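# Floor care and cleaning hand wanted - Trostari showroom

Part-time, 10 hours a week, ongoing. Starts in July.
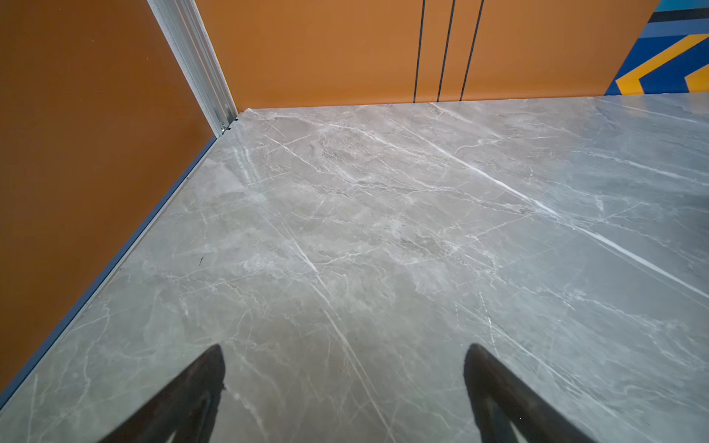 Trostari rents out display rooms to furniture and homewares sellers, who use them for photos and small trade viewings. We need one person to look after the floors and walls between bookings. Most of the work is in the Cestside rooms, which have polished grey marble floors and orange walls. Marks show up quickly on both, so the job suits someone who is patient and doesn't mind going over the same spot twice.

**What you'll do**

- Dust mop and damp mop the marble before each booking
- Wipe the baseboards and clean into the corners, including the grooves in the metal trim
- Take scuffs off the painted walls with a soft cloth and touch up the colour where needed
- Move light furniture in and out with one other person
- Keep the supply cupboard in order and tell us when something is running low

Nothing acidic goes on the marble. No vinegar, no bathroom spray, no lemon cleaners. We supply a neutral cleaner and will show you how we mix it.

**Hours**

Shifts are usually two hours, starting at 8 am. There is the odd Sunday when a large booking packs up late, and those are paid at a higher rate. You'll get the roster a fortnight ahead.

**What we're looking for**

Some experience cleaning stone or other hard floors is preferred - home or commercial, either is fine. You should be comfortable kneeling, and able to work on your own once you've learned the rooms. A driver's licence helps but isn't required, as the bus stops close by.

Pirzada and Budetti, two of our regular clients, leave their own stock in the rooms between bookings. Please be careful around it and don't shift anything with a hold tag.

**To apply**

Send a short note about your cleaning work and the mornings you can do to İlker Gündoğdu at the Trostari office, or drop it at the front desk. A resume is welcome. Please include one reference we can phone. We'll ask shortlisted people in for a paid trial shift.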